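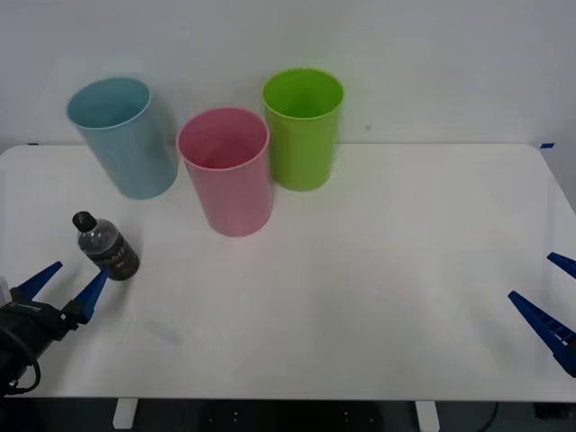
COMMUNIQUÉ DE PRESSE
Pour diffusion immédiate

Sikside lance Sovar, une gamme de gobelets de couleur pour les tables partagées

La maison Sikside, qui conçoit de la vaisselle en plastique pour les cantines, les crèches et les petits bureaux, présente en septembre sa nouvelle gamme Sovar. Elle se compose de gobelets hauts et cylindriques, proposés entre autres en bleu clair, en rose et en vert citron. Chaque personne garde la même couleur pendant la journée et retrouve ainsi son gobelet sur la table commune.

L'idée est venue d'une observation faite dans nos propres locaux. À midi, nous mangions ensemble à une grande table blanche, et vers 15 heures il restait toujours des verres dont personne ne savait le propriétaire. On les lavait tous, puis on en prenait d'autres. Nous avons d'abord essayé les étiquettes, qui se décollaient au lavage, ensuite les prénoms écrits au feutre. La couleur a mieux fonctionné, et les collègues l'ont adoptée sans qu'il soit nécessaire d'afficher un règlement.

La gamme Sovar comprend 8 couleurs. Le gobelet a une contenance de 300 ml, ce qui convient pour l'eau, le jus ou le lait du goûter. Les teintes ont été choisies pour rester faciles à distinguer les unes des autres sur un plateau clair, même avec un éclairage faible. Deux roses trop proches ont été retirés de la première sélection, ainsi qu'un jaune que plusieurs personnes confondaient avec le vert.

« Nous avons voulu un objet simple, que l'on peut poser au milieu d'une table et oublier jusqu'au moment où on a soif, explique Ataahua Hollis, responsable de la gamme chez Sikside. La forme haute prend peu de place. Pour les couleurs, nous avons discuté beaucoup plus longtemps que prévu, le vert citron surtout a divisé l'équipe. Moi, je l'aime bien. »

Avant le lancement, les gobelets ont été utilisés pendant cinq semaines à l'atelier Pascual, un lieu de travail partagé où se rencontrent des couturières, des graphistes et des réparateurs de petits appareils. Les utilisateurs nous ont transmis leurs remarques sur la prise en main, le lavage et le rangement. Suite à ces remarques, le bord a été légèrement arrondi. Le fond a été aussi modifié, car l'eau de lavage y restait quand on rangeait les gobelets à l'envers.

Les gobelets Sovar s'empilent les uns dans les autres et passent au lave-vaisselle, dans le panier supérieur. Ils ne sont pas destinés au four à micro-ondes. Pour les boissons très chaudes, Sikside conseille de garder une tasse ordinaire.

La gamme est vendue à l'unité ou par lot de 5, avec une seule couleur ou un assortiment au choix du client. Les gobelets perdus peuvent être remplacés un par un, dans la même teinte — une demande qui revenait souvent de la part des crèches et des écoles. Les collectivités peuvent recevoir un lot d'essai avant de passer commande.

Disponibilité

La gamme Sovar sera disponible dès septembre auprès de Sikside et chez ses revendeurs habituels. Les tarifs pour les collectivités sont communiqués sur demande.

À propos de Sikside

Sikside dessine et distribue des articles de table pour les lieux où l'on mange à plusieurs. L'entreprise travaille avec une petite équipe, qui assure elle-même le dessin, le suivi des essais et le service aux clients.

Contact presse
Ataahua Hollis, Sikside
Échantillons et nuancier complet envoyés aux rédactions sur simple demande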